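From the Nelaton Learning Library

Small-Table Materials: Changes to Lending and Care

The Nelaton Learning Library has finished its review of the sorting and building materials kept in the Ismail Room. The notes that follow apply to individual members, to partner classrooms in Rornbridge, and to any group that reserves the room for its own sessions. They replace the sheet that was handed out with the spring newsletter.

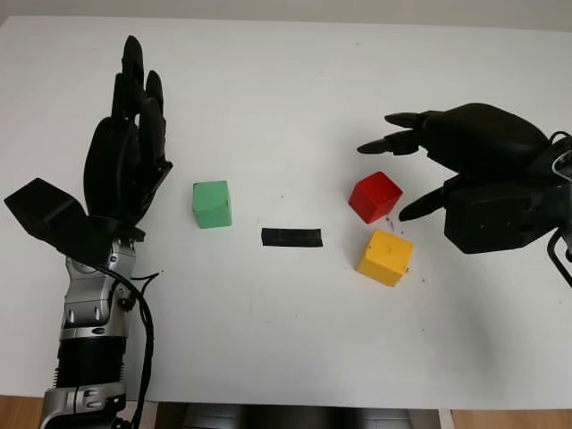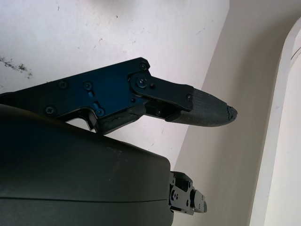

Sorting work at a table depends a great deal on how the table is set before anyone sits down. In past sessions the full tub was often tipped out at the start, and much of the available time went to clearing a place to work. Under the revised guidance, session leaders are asked to begin with very few pieces and to add more only when the first task is complete. A red, a yellow and a green cube on a white tabletop, with a flat black strip between the green one and the other two, are sufficient for a first round of "this side or that side." The strip serves as the divider. Participants may be asked to move one color across it, to bring two colors together, or to describe which cube is nearest the line. Younger groups may need the divider moved farther over so that one side of the table is clearly larger than the other.

The choice of a pale surface is deliberate. Members who use the materials at home have asked whether a patterned cloth or a dark desk will do. Either is acceptable, but participants with low vision have told us that they find strong colors easier to locate against white, and the library will continue to set out white tables for its own sessions. Plain white table covers may be borrowed at the front counter by members whose tables are dark. They should be returned folded, with the kit.

Starting in September, the cubes will be lent in sets. Each set comes in a drawstring bag with a printed contents card and a dividing strip. The general tub will stay in the Ismail Room and will no longer leave the building. Members who have grown used to taking a handful from the tub are asked to request a set instead. The library has purchased 50 sets from Clirnska, a supplier that has also agreed to sell replacement cubes singly. Until now, a missing piece has meant setting aside an otherwise complete kit, sometimes for months.

The lending period is 11 days. It may be extended once, by telephone or in person, if no other member has placed a hold. Classrooms may borrow up to four sets at one time, and the classroom teacher is considered the borrower of record. Late returns carry no fee, but a member with an overdue set will not be able to reserve another until the first has been checked in.

A word about the condition of the pieces. Cubes may come back with small marks, and a mark alone is not a reason to withdraw one. The yellow cube in the first picture has a little dark mark on its top face, and a cube in that state is entirely suitable for lending. Pieces will be withdrawn if they are cracked, if a corner has become sharp, or if the color has worn so far that it could be mistaken for another. Borrowers who notice damage should write it on the back of the contents card. There is no charge for ordinary wear.

Please do not attempt to cover marks with paint, nail polish or permanent marker. Several cubes were returned last year with well-meant repairs that rubbed off on hands and on other pieces. If a cube looks shabby, send it back as it is and staff will decide whether to replace it.

Tabletops need attention as well. White surfaces show every crumb and speck, and the dark bits lying around the red and yellow cubes are typical of what needs to be brushed away between groups. Groups using the Ismail Room should lift the cubes off, brush the surface with the soft hand brush kept on the windowsill, and then wipe it with a damp cloth. Spray cleaners are not to be used while materials are on the table. The black strips should be laid flat in the shallow tray when the session ends. Strips that have been rolled or folded do not lie straight afterward, and a divider that curls at the ends is of little use to a child who is trying to slide a cube past it.

At home, the cubes may be washed by hand in lukewarm water with a little dish soap. They should be dried with a towel and left out overnight before being returned to the bag. They should not go in the dishwasher.

Obsa Ambaye, who coordinates the table program, has prepared a set of activity cards to go with the new kits. The cards are arranged by the kind of thinking involved and carry no age labels, as the materials are used by preschool groups, by adults relearning hand skills after an illness, and by older members who attend the memory sessions. Each card gives a starting layout, a spoken instruction, and a harder variation. One of the early cards asks the participant to turn a cube so that a corner points toward the edge of the table, and then to turn the next one so that it sits square. Leaders have reported that this simple contrast takes longer than expected and is worth repeating on a second visit.

The cards are available in large print. Translations may be requested from the program desk, although members should allow additional time for these to be prepared.

An open session for anyone who wishes to try the new layouts will be held on Saturday in the Ismail Room. It will begin at 2 and last roughly an hour. No reservation is needed. Children must be accompanied by an adult, and because the cubes are small, families with infants are asked to keep them within reach at all times and to check the floor before leaving.

Sets borrowed under the old arrangement should be returned to the front counter in whatever container is at hand. It is not necessary for them to be complete. Members who find stray cubes at home, from any year, may leave them in the return box by the Rornbridge Avenue entrance at any hour.

Questions about classroom loans should be directed to the program desk. Questions about room reservations should go to the front counter.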